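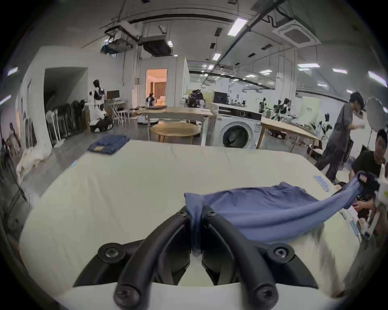
Light blue cloth on the padded table, folded navy cloth at the far corner.

Print this page | E-mail this page

Section 4: Setting up your Varker speed sign at the roadside

Okay, so you've charged the battery, you've read Section 3 (you did read Section 3, right?) and the city has signed off on your spot. Now we get to put the thing out on the street! I've set up more of these Varker signs than I can remember, mostly on school routes and those long straight residential blocks where everybody forgets the limit, and after the first couple you'll be done before your coffee gets cold.

You will need the sign head, the Trolaneck pole bracket with its two steel straps, the battery, the hex key from the lid pocket, a tape measure, a stepladder and one other person. Bring a safety vest for each of you.

CAUTION: Never work from the traffic side of the pole. If you can't reach the bracket from the sidewalk or the grass, pick another pole and call your permit office to get the location changed.

4.1 Mounting the bracket

1. Park your vehicle upstream of the pole with the flashers on and put out your cones.

2. Hold the bracket against the pole with the Trolaneck name right side up. The straps will go on upside down quite happily, and then the sign head won't lock, so check it now.

3. Feed both straps around the pole and snug them up by hand. Leave them loose enough that you can still turn the bracket.

4. Measure from the ground to the bottom lip of the bracket. Your permit gives the height for your street. Go by the permit, even if the last crew hung theirs lower.

5. Turn the bracket so it faces oncoming drivers, then tighten the top strap, then the bottom one, going back and forth a little at a time.

Note: On a fluted or tapered pole, use the rubber shim that came in the bracket bag. I once skipped it on a tapered pole off Tennant Road and came back to a sign that was clocking somebody's hedge.

4.2 Hanging and aiming the sign head

1. Have your helper steady the ladder while you lift the sign head onto the bracket hooks. Listen for the click on both sides.

2. Slide the battery into the bay with the handle facing out and close the door. Don't lock it yet.

3. Press and hold the power button until the display shows two dashes. It takes its time – let it think.

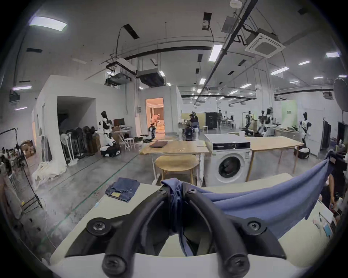 4. Look through the sight hole on top of the sign head and line it up with the center of the lane you want to measure. If there's a curve or a hill coming up, aim at the last stretch where you can see the whole car.

5. Tighten the tilt knob, then look through the sight hole again, as the head nearly always drops a hair when the knob bites.

CAUTION: Keep tree branches out of the beam. Leaves blowing around close to the sign can give you phantom readings, and a sign that flashes 20 at an empty street loses the neighbors' respect in a hurry.

4.3 Entering the speed settings

1. Open the Ernska app on your phone and choose Connect. Stand near the pole while it pairs.

2. Enter the posted limit for your street. School zones with a part-time limit need two entries, one for each set of hours.

3. Set the flash point, meaning the speed where the numbers start to blink. I like 4 over the limit. Some departments want it to blink at 1 over, and if yours does, just go with that.

4. Set the cutoff, meaning the speed above which the sign shows SLOW DOWN and no number at all. Please don't leave this one off! Kids with a new license will treat your sign like a scoreboard.

5. Tap Save and wait for the green check. If you walk away before the check shows up, the sign goes back to its old settings.

Note: The log holds 3,000 passes before it starts writing over the oldest ones. On a quiet cul-de-sac you can forget about it for ages, but on a cut-through street you'll want to download it often. Sheena Rutherford lost a good chunk of her November count that way and had to hang the sign all over again.

4.4 Checking it with a real car

1. Have your helper drive past at the posted limit, using cruise control if the car has it.

2. Watch the display. It should come up within 2 mph of the speedometer. Car speedometers often read a touch high, so a slightly lower number on the sign is fine.

3. Make one more pass from the other direction. The sign should stay dark. If it lights up, go to the app and switch Direction to Approaching Only.

4. Lock the battery door, put the key on your own key ring and pick up your cones.

CAUTION: Test passes are made at the limit or below it. Don't speed to see if the blinking works – use the Demo button in the app for that.

One more thing on the log. It stores speeds and times and no plates, so it can't be used to write anybody a ticket. You'll get asked this by people walking their dogs, usually while you're up the ladder. What it can do is show your traffic unit which hours are the worst, and that's often enough to get a patrol car parked there on a weekday morning.

If the display shows E2 at any point, take the battery out, count to ten and put it back in. If it comes up again, leave the battery out and go to Section 6.

Shona Brunton
Page updated April 25, 2024

Print this page | E-mail this page

Related pages
Section 3: Charging and storing the battery
Section 5: Downloading and reading your traffic log
Section 6: Error codes
Getting a pole permit from your city
Moving the sign to a new street
Winter care for the Trolaneck bracket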